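Do Clothing Donation Bins Do What They Say? A Look at Textile Reuse in Drollberg

Student project report, Sustainable Communities unit
Nimal Sikder and Anikó Vass

Background

Most households in Drollberg have a bag of old clothes somewhere near the front door. The usual advice is to fold what is still good, put it in a bin and let somebody else get the use of it. We wanted to know how much of that advice holds up once you start asking for numbers. Dark cotton and knit basics are a big part of what people give away, and they are also the items that op shops told us they have the most trouble moving.
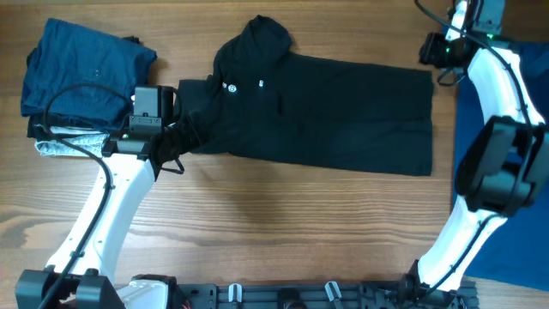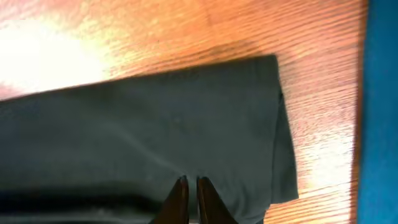 What we set out to do

Our starting question was simple: of the clothing that goes into a donation bin in our area, how much is worn again by another person? We assumed there would be a figure for this. The bins themselves suggest there is. The ones run by Tetaron, outside the shopping centre and the pool, carry a sign saying "Every item finds a new life". We thought a claim that broad would have something behind it.

We used three sources. The first was Tetaron's public material, meaning its website and a leaflet from the council library. The second was a set of interviews with staff at two op shops, who asked us to leave out their names and the names of the shops. The third was a survey, handed out in June at the library, the pool and our own campus. We got 200 completed forms back.

What Tetaron says

The leaflet states that 3000 kilograms of textiles were collected in Drollberg over the year. It then says these were "diverted from landfill". We had trouble with that wording from the first read. Diverted to where? A jumper sold in a shop and a jumper shredded for carpet underlay are both diverted. So is a jumper baled up, sent overseas and dumped there, at least as far as our own tip is concerned. The leaflet has a drawing of a circle with arrows on it and no breakdown.

We emailed to ask for one. The reply thanked us for our interest and gave a second figure, 2628 kilograms, described as "processed for reuse or recycling". We asked whether the two could be separated. We did not get an answer to that, and we wrote again before our draft was due with the same result.

It is possible that the missing 372 kilograms were simply too soiled to use and went to the tip. That would be perfectly ordinary. It would also mean that "every item" is wrong by Tetaron's own count, and the sign is still up.

What the op shops told us

Both shops were more open than we expected, perhaps since they have less to advertise. The first manager said that clothes given over the counter are usually in better condition than what comes out of a bin, as people are embarrassed to hand a stained shirt to a person. She thought plain dark tops were the slowest rack in the place. Black fades, bobbles and shows lint, and a new one from a discount store costs hardly more than she has to charge.

The second shop keeps an item on the floor for 15 days. After that it is marked down, and then it goes in the rag bin. The worker we spoke to did not keep records of what share ends up there and would not guess, which we respected more than a confident guess. He did say that a lot of volume gets mistaken for a lot of good. His shop pays for its own skip, and a fair bit of that cost comes from donations that should never have been left.

Neither shop receives stock from Tetaron. We had taken for granted that the bins fed local shops, and so had most of the people we surveyed.

The survey

Our form had six questions. The ones that produced anything useful asked where people believed their clothes went, whether they washed items first, and whether having a bin nearby changed how they felt about buying new clothes.

The most common belief was that donated clothes are sold or given away locally. Very few people mentioned export and fewer still mentioned rags. Most said they always wash things before donating. We don't really believe this one. The op shop workers laughed when we told them, and people filling in a form in front of a student are likely to give the tidy answer. We have left the result in but would not lean on it.

The third question interested us most. Many respondents agreed that knowing they could donate an item later made them feel better about buying it. If that is true in practice as well as on paper, a bin may be encouraging some of the waste it is meant to deal with. Our survey can't show that. It measured a feeling, at one point in time, among people who were already at a library or a pool and willing to stop.

Comparison with Triltow

For contrast we looked at Triltow, the next town over, which has no bins of this kind. It has a swap day in the hall instead, run by a small group called Org (the full name was dropped years ago, apparently). People bring clean clothes, take what they like and carry home whatever is left.

We went in hoping this would turn out to be the better model, and we should be honest that our notes from the visit are more cheerful than the evidence. The swap handles a small amount of clothing. The same tables of unwanted business shirts seem to come back each time, going by what the regulars said. What it does have is a result you can see. If nobody wants your jumper, you have to take it home again, and several people told us that this had changed what they bought – more than any sign had.

Problems with our own work

Our sample was small and came from three places. We had no access to a sorting facility, so everything we know about that stage is second-hand. We weighed nothing ourselves. Anikó thinks we should have asked the council for its contract with Tetaron at the beginning of the project; Nimal thinks it would not have arrived in time. We have now put in the request, and the application number is in the appendix.

Findings

We could not establish how much donated clothing in Drollberg is worn again. We don't think the public can either, on what is currently published. The sign on the bins makes a claim that the operator's own figures do not support.

We recommend that the council ask for resale, export, rag and landfill weights as separate lines before it renews any bin permit, and that it print them on the same leaflet as the arrows.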